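Review: the Jinico low activity table, after a month of hard use

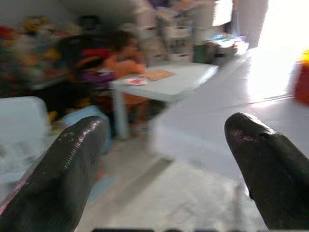 The white table in the middle of the room, with a sheet of paper or board and a card out on top.

I've been meaning to write this up since March, when the table first went into our craft room at Losville, and I kept putting it off because I wanted to be sure I still liked it once the newness wore off. I do! I like it more than I did on day one, and I was pretty pleased on day one.

Some background for anyone shopping. I run drop-in craft sessions, mixed ages, lots of paper, lots of glue, lots of people who stay longer than they planned to. We'd been getting by with two folding tables at regular dining height, and they were fine for adults and miserable for everybody else. Smaller kids knelt on chairs. Their elbows were up by their ears. I wanted something low and plain that I could wipe down and not worry about, and the Jinico in white kept coming up when I looked. The other one on my list was the Talavera, a nicer looking table if I'm honest about it, with rounded legs and a soft gray top, but it was 1040 dollars for the size we needed and the Jinico was 863. We bought the Jinico and spent the difference on paper.

First, the height. It's low. Really low, and if you're used to standing at a counter you'll look at it and wonder if you ordered the wrong thing. Sit down at it, though, and it makes sense right away. You lean in over your work with your arms resting where they want to go, and you can reach the far side of the top without getting up. I've sat at it for a full session cutting card and got up without the sore shoulders I used to get from the folding tables. Taller grown-ups do need to stretch their legs out to one side (my brother-in-law folded himself up like a deck chair), so if your group is all adults I'd try one in person before buying.

The top is a plain rectangle and I love that. I looked at the kidney shapes and the flower shapes and the ones with a scoop cut out for the teacher, and every one of them wastes a corner somewhere. With a rectangle you put the big sheets toward the back, your cards and small stuff near you, and there's still room for the person next to you to spread out. White was the right color for us too. Everything shows up on it. A tan sheet, a scrap of thread, the cap of a marker you've been hunting for ten minutes - you see it all at a glance. Our shelves are stuffed with every color going, and it's restful to have one calm surface in the room to look at.

Of course white shows dirt as well. Washable marker comes off with a damp cloth. Regular marker takes a little rubbing alcohol and some patience. Glue I leave alone until it dries, then lift it with an old library card. The only thing that has beaten me so far is a purple stamp pad that somebody left face down over lunch. There's a faint oval near one end now and I've decided to live with it.

Putting it together took me 30 minutes, on my own, with the hex key that comes in the box. The instructions are drawings only and drawing four is upside down compared with the other three, so take a second before you tighten anything. I'd also say leave all the legs a little slack until it's standing, then go around again. I didn't the first time and it rocked. Once I'd loosened and redone them it sat flat, and it hasn't moved since, even with people leaning on it.

Our floor is pale and smooth, the kind that lets furniture skate, and the plastic feet on the Jinico do slide a bit if you shove it. For me that's a plus, as I can scoot it across by myself when we need the space for something else. If it would bother you, Drernell makes a stick-on rubber pad that fits the feet. Keegan Chisholm from the pottery group put them on his and says it stays exactly where he leaves it.

Things I'd change: the edge of the top could be softer, it's a bit sharp under the forearm if you lean on it for a long time. I wish there were a matching bench. And the box is heavy and awkward with nowhere to grip it, so get someone to help you in from the car.

Would I buy it again? Yes, and I'm already measuring for a second one to put end to end with this one, so we can roll out a long strip of paper and have everybody drawing on the same thing. If anyone has two of them pushed together, please let me know in the comments if the tops line up or if there's a lip at the join.

Posted 2018-04-24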